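3.2 Baking trials

The muffin batter was prepared at the Wellach kitchen with frozen blueberries from Billen. We baked 124 pieces in 7 batches, and the berries were folded in by hand - always after the flour, so that the color does not spread too much. Batches with thawed berries gave a softer crumb and more purple streaks. Tasters in Luik preferred the frozen berries. 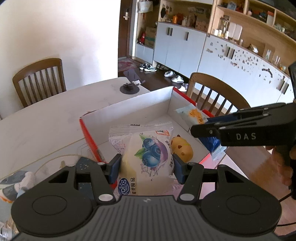
Figure 4. Packaged baked product with blueberry print.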